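4.2 Submitting a nomination

The Adley portal handles nominations for the Parnach Medal in fuels chemistry. Entries close at 17:00 on the last working day of June.

1. Sign in and choose New nomination. The nominee's name cannot be changed after step 3.

2. Enter up to 8 publications or patents. Give the DOI or patent number only; the portal fills in the title.
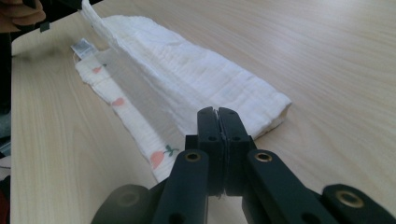 3. Paste the citation into the box marked Summary. The limit is 32 words, and hyphenated terms count as one. Chemical formulae must be typed in plain text - subscripts are lost on saving.

4. Add 2 supporting letters as PDF files. Each must be signed and must come from outside the nominee's own institution.

Caution: uploading a second file under the same referee replaces the first without warning.

5. Select Check. Missing fields are marked in red. A nomination with red fields can be saved as a draft but not sent. 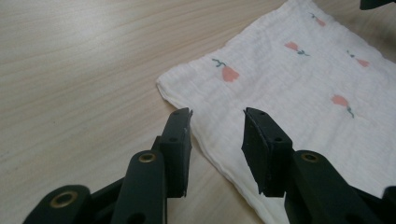 Comment from Katia Caruso: Step 4 rejected a letter from a referee who holds a visiting post at the nominee's institute. Is that intended?

Reply from Yannick Caron: Yes. Visiting posts count as internal. Remove the referee under Contacts, add another, then run Check again.

6. Select Send. A receipt number is issued by email. Keep it for any later correspondence.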